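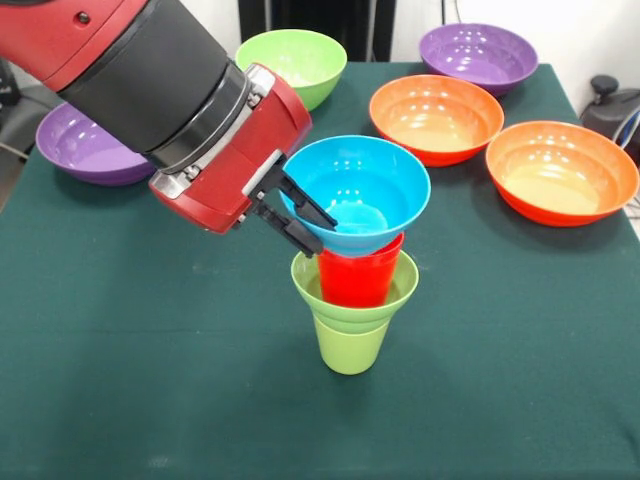
The Long Tail of the Girl Detective

June 1, 2018

Somewhere in the middle of the fourth Bita Gerden mystery, the heroine, who is twelve, picks a lock with a hair clip while her best friend keeps watch and makes a joke about the cafeteria. I had to check the cover to be sure I hadn't picked up the third one again. In the third one it's a paper clip.

The series now runs to 14 books, and Zokley, the small press behind it, is bringing all of them back in new covers. The letter that came with my box of them called the books "urgent" and "needed now more than ever." I have been reviewing children's fiction long enough to have seen those words stuck to a book about a hamster. So I read the whole box, start to finish, to see what the urgency was.

Some of it is very good. I'll say so early because the rest of this will sound grumpy. The first book, The Locker on Rweyemamu Street, has a real puzzle in it, with the clues laid out in plain sight and an ending that made me flip back to chapter two to see if I'd been cheated. I hadn't. Bita is nosy and a little mean, and she gets things wrong in ways that cost her a friend for most of the book.
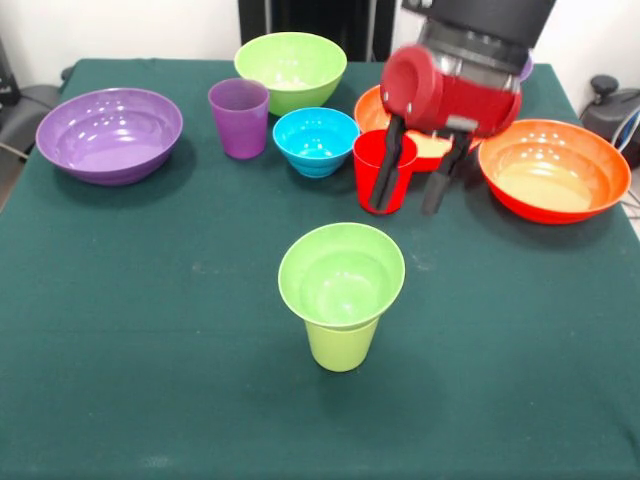
By the fifth book she has stopped being mean. By the seventh she has stopped being wrong. The villains are a crooked coach, a crooked science fair judge and, in one truly lazy outing, a crooked coach who is also judging the science fair. Everybody confesses. They confess at length, in gyms, to a child, with the door open.

Aileen Umali edited the last six books and doesn't think this is a problem. "Kids like knowing what they're going to get," she told me when we spoke in March. "Adults read the same thriller every summer and no one writes an article about it."

That's a fair hit, although people do write that article. I've written it. And I'm not sure the comparison holds. A grown-up with a thriller at the beach has already had a chance to find out what a surprising book feels like. A nine-year-old who starts with book eight of this series hasn't, and may reasonably decide that mysteries are the kind of story where the coach did it.

Nassoro Okoth, a school librarian who has stocked the series from the beginning, is less worried than I am, and he has the advantage of knowing some nine-year-olds. He puts the books on a low shelf by the door. They go out and they come back battered. When I asked him which one the kids liked best, he laughed and said they argue about the covers. When I pushed, he admitted that the first is the only one he has had to replace more than once.

I find that interesting. Zokley, I think, does not. The press has plans for more, with a new writer working from an outline, and there's talk of a spin-off for the best friend, who so far has had one personality trait and a bicycle. The new covers are all bright blocks of color with Bita in silhouette, which makes the good ones impossible to tell from the dull ones at a glance. Maybe that's the idea.
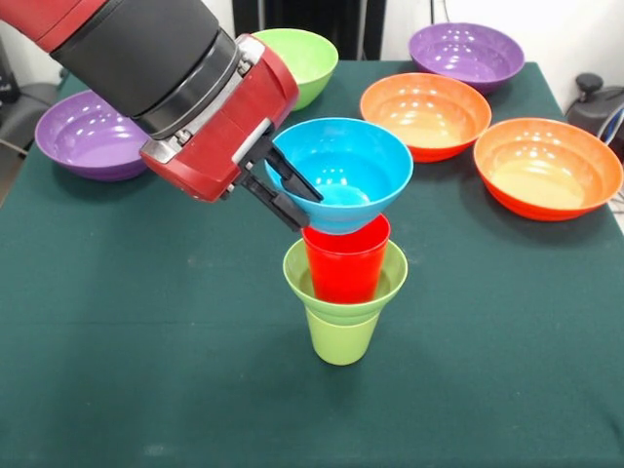

A blue bowl held over a stack with a red cup in it.

If you're buying for a child, buy the first, and then the second, where a missing trombone leads somewhere sad and quite odd. Skip to the sixth for the chapter in the flooded music room. I can't recommend the one at the ski lodge to anybody, though my niece took my copy home and hasn't given it back.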